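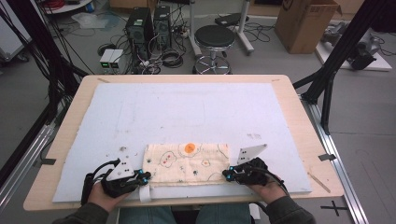
Bench 2: both hand-held grippers at the edges of the printed test cloth, foam board in place.

Wurkbridge Shared Workshop -- Equipment Support
Ticket reference: 56
Subject: Left gripper intermittently reports jaw closed; cloth fold recordings rejected
Project: Pular (hand-held gripper pair, member build)
Location: Bench 2
Priority: Normal
Status: Closed, with one follow-up item
Opened: 14th March

1. Fault as reported

The member group building the Pular grippers reports that recordings of the cloth folding task are being rejected by the checking script. The message given is "left jaw: value out of range". The right gripper is not named in any of the rejected files. The fault appears when the left hand is moved towards the far edge of the cloth and clears when the hand returns to the near side of the bench. Restarting the recording software clears the message for a short time only.

The group has asked whether the fault lies in the gripper, in the cable or in the workshop's recording computer, as the last of these is maintained by Wurkbridge and the first two are the responsibility of the build.

2. Equipment concerned

Gripper pair, member built, black bodies with white fin-shaped fingers. Each finger carries three black dots, which the Pular software uses to judge the opening of the jaw. The left and right units are built to the same drawing. The fingers were printed on the workshop's Lambrechts printer in September and have been in use since then.

Bench surface: pale blue foam board laid over the table.
Test piece: cream cloth with the cartoon print, folded before each recording.
Recording software: Grama, version installed by the workshop.

3. Checks carried out

3.1 Recording computer. The Grama log was read for the period covered by the rejected files. No lost data was recorded on the right channel. The left channel showed short gaps, each followed by a reading outside the permitted range. The software was closed, the settings file was compared with the stored copy, and no difference was found.

3.2 Exchange of channels. The left and right cables were exchanged at the computer end. The fault moved to the other channel and continued to follow the left gripper. The computer and its sockets were therefore excluded from further checks, and the cables were returned to their usual positions.

3.3 Finger markings. The dots on the left finger were compared with those on the right under the bench light. All were complete and of even tone. The surface was wiped with a dry cloth. No change in behaviour was noted.

3.4 Jaw movement. The left jaw was opened and closed by hand 35 times with the gripper held still above the board. All readings were accepted. The same test was then repeated with the arm reaching across the cloth. Readings were rejected from the second closure onwards.

3.5 Cable, left gripper. The cable leaves the body of the gripper and rises in a loop before passing over the left part of the board. With the arm extended, the loop was found to tighten and to pull on the connector. Light pressure on the connector by hand produced the same error message at once, with the jaw at rest.

3.6 Cable, right gripper. The cable on this side trails down to the right and was not found to tighten at any point of the folding movement. No fault could be produced by pressing on the connector.

4. Finding

The fault is a poor contact at the connector of the left gripper, made worse by tension in the cable when the arm is extended. The jaw, the finger and the recording computer are in order.

It was noted during the checks that the straps on the left gripper had been drawn over the cable close to the connector. This leaves the cable no free movement at that point, so that any pull is passed directly to the contacts. The build drawing shows the strap further back -- the group has confirmed that it was moved during an earlier repair and was not put back.

5. Work carried out

The left connector was removed and a replacement of the same type was fitted by the member group, using the workshop's soldering station. The joints were inspected by Equipment Support before the body was closed.

The strap was returned to the position shown in the drawing. A short length of slack was left between the strap and the connector, and the cable was secured behind it.

The group was advised to allow a longer loop on the left side when the cloth is placed towards the back of the board. The cable should not be passed under the board or around the table clips.

The foam board was brushed down. Crumbs and loose specks are to be cleared from it before a session, as material caught beneath the cloth can alter the line of a fold. Marks on the board that do not brush off may be left. The board is not due for replacement.

6. Test after repair

Twelve folds were recorded on the printed cloth, starting from the near edge and then from each side in turn. The left arm was extended to its full reach in each. All files passed the checking script. The Grama log showed no gaps on either channel.

A further test was made with the left cable pulled gently by hand while the jaw was held closed. The reading remained steady.

7. Correspondence

Member group, first reply: "We had assumed that the finger was at fault and had already printed a spare pair. Please confirm whether these should be fitted in any case."

Equipment Support: The spare fingers need not be fitted. If they are fitted at a later date, the jaw range must be set again in the Pular software before any recording is made, even where the new parts appear identical to the old.

Member group, second reply: "Can the rejected files be repaired? The right hand data looks usable."

Equipment Support: The files may be kept for the group's own use. They should not be placed in the shared folder, as the checking script does not accept recordings with one valid channel. The workshop does not offer a repair service for recordings.

Member group, third reply: "Understood. We will move them to our own drive and record the folds again. We would also like to know whether the tag on the cloth should be cut off."

Equipment Support: There is no requirement to remove it. If it is removed, the change should be entered in the project notes, so that later recordings are not compared with earlier ones in error.

8. Follow-up

The right gripper has the same type of connector and is of the same age. It is to be inspected when the body is next opened. This item stays with the member group and does not prevent use of the bench.

The build drawing held in the workshop folder is to be amended by the group to show the slack required between strap and connector. Equipment Support will check the amended drawing on receipt.

Should the message "left jaw: value out of range" appear again, members are asked to leave the cables connected, to save the Grama log before closing the software, and to add the log to this ticket. A new ticket is needed only if a different message is shown.

9. Charges

Connector, one: charged to the Pular project at stock price.
Soldering station: included in bench hire.
Inspection: no charge.

Ticket closed by Equipment Support, Wurkbridge. Replies sent to this ticket will reopen it.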